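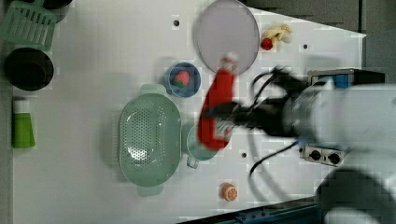 Monday, October

Got into the Pernino at 8:15 with the two work lights and the long tape. Power is still off past the lobby. Started in the auditorium while the light from the exit doors was decent.

Side walls: the acoustic fabric is down on the left as far as the fourth bay. Behind it is the first plaster, painted a dull green with a stenciled border in brown. The border runs at 85 inches off the floor at the back and keeps level, so it climbs relative to the seats as the floor drops. Traced one full repeat on brown paper and put the roll in the flat drawer.

Seats: the last 4 rows are older than the rest. Cast iron ends, maker's plate says Apaza. Everything in front of them is from the twinning job, bolted through carpet. One row in the middle has 2 aisle lights that still have glass in them. Left them in place, taped over.

Booth: the port shutters are there but the fusible links are gone. Lens port on the right was enlarged at some point, probably when they put in the wide screen. The rewind bench has a drawer full of leader, trailer tags and a ticket roll from the Sodeo, which closed before this one did. Same owner maybe. Check the city directories.

Screen: the masking motor is seized. Measured the opening behind the later screen frame and got 44 feet wall to wall, which does not match the Faltton drawings. They may have drawn the proscenium before the side organ grilles were cut down. Measure again from the stage side with somebody on the other end of the tape.

Roof leak over the house right exit is worse — bucket was full. Moved the loose plaster pieces to the lobby and covered them.

To do:
Bulbs for the work lights
Paint sample from the ceiling cove, need the tall ladder
Ask Faltton for the second sheet of the section
Scan the ticket roll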